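Plumurby's old nurses' quarters to take overnight guests again from May

I've walked past the old nurses' quarters on Retgate Street probably twice a day for eleven years, and I'd pretty much given up on ever seeing a light on in there. So you can imagine how I felt when the council voted last month to let the place reopen as cheap overnight rooms for people with family in the hospital across the road. I may have clapped. A man in the public gallery turned around to look at me.

For anyone new to town, the quarters are the long cream building with the green gutters, just uphill from the ambulance bay. Trainee nurses lived there until the school moved to Madport, and after that it was used for storing files, then for storing chairs, and then for storing nothing much at all. The roof leaked at the north end. Pigeons got in. Every couple of years somebody would float a plan to knock it down for parking, and every couple of years the plan would quietly go away again.

The new plan is a good deal simpler. The ground floor opens in May with a shared kitchen, a laundry and a row of single and twin rooms. The upper floor waits until there's money for a lift. Rooms will be $35 a night for anybody with a patient in the hospital, and the hospital's social work desk will handle the bookings, so please don't ring the council about it (the woman on the front counter asked me to put that in, and she asked twice).

If you live in town you might wonder why anyone needs it. Try driving in from Ersoy, though! It's a bit over two hours on a dry road, and in winter you can add another hour and a cup of terrible coffee at the turnoff. Families from out that way have been sleeping in their cars in the hospital lot for as long as I've been writing this column. I met a dad in there a couple of years back who'd been washing in the servo bathroom for nine days while his daughter was on the ward. He was very cheerful about it, and I went home and felt awful.

The motel out on the highway is fine, and the owners have been generous with late checkouts over the years, but it's a fair hike from the hospital if you haven't got a car, and it fills right up whenever there's a rodeo or a netball carnival on.

Ute Reuter, who has been pushing for this since well before I got interested, was sitting in the front row on the night of the vote with a folder on her knees about as thick as a loaf of bread. She's a retired ward sister and she lived in the quarters herself as a trainee, in a room on the ground floor that she says looked straight at the boiler house. Her petition collected 2,129 signatures, which for a town our size is getting up towards everyone who can hold a pen. I asked her how she managed it and she said she stood outside the bakery.

"People sign things on their way out, when they've got a bun in their hand," she told me. "On the way in they're too hungry to talk."

The money side took up most of the meeting, and I'll spare you the worst of it. The council is putting in $235,000 from the building reserve, the hospital is covering the heating and the linen, and the rest has come out of people's pockets, one cake stall and trivia night at a time. The biggest single surprise was an envelope pushed under Ute's door with $900 in it and no name. If it was you, she would love to say thank you, and she promises not to make a fuss.

Not everybody was happy. Two councillors voted against, both on the grounds that the running costs have only been worked out for three years, and I think that's a fair worry. I put it to the hospital's manager afterwards and was told they'd look at it again at the end of the second year. That's a bit thin for my liking, and I'll be asking again. A few neighbours on the low side of Retgate Street are also concerned about parking, particularly at shift change, when it's already a bit of a circus. The council has agreed to mark 12 bays for guests along the back lane. I went and had a look at the back lane, and it's going to need a grader first.

Now for the nice part. The rooms need furnishing, and the call is out for single quilts, bedside lamps, kettles and decent saucepans. Good condition, please. Ute was firm that she's not taking anybody's old electric blankets, and no mattresses either, as those are being bought new. Curtains are welcome if they're lined and long enough for the big front windows, which have a drop of nearly two metres. You can leave things at the side door of the hall between nine and noon most mornings, or ring the hall and someone will come around with a ute for anything heavy (yes, Ute in a ute, she's heard it before).

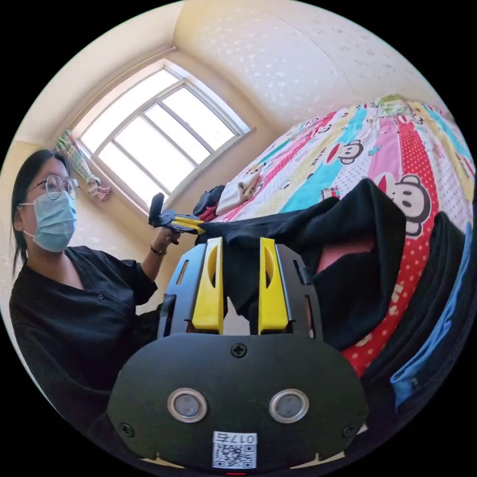
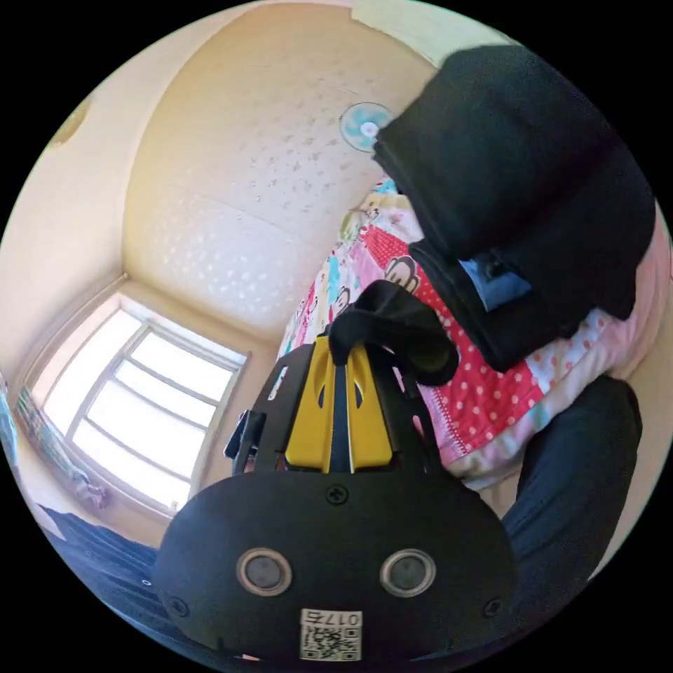

They're also after people who can sew, paint or hang a door. I can't do any of those to a standard you'd want in a public building, so I've put my name down for scraping the old paint off the kitchen windowsills, and there are plenty of windowsills if you'd like to join me. Bring your own gloves. Morning tea is provided, and going by last time that means date scones and a very large pot of tea.

The one thing still up in the air is the name. "The Nurses' Quarters" is what everyone calls it, but the hospital reckons that'll have visitors hunting for a nurse in the middle of the night. There's a suggestion box at the library with about 150 slips in it so far, and I'm told a good number of them are rude. Mine was Boiler House View, in honour of Ute's old room. She says it was a dreadful view and she'd vote against it.

The box closes at the end of the month, and the council will pick from a shortlist at its next meeting, which starts at 6.30 pm in the upstairs chamber. Get in early if you want a seat with a cushion.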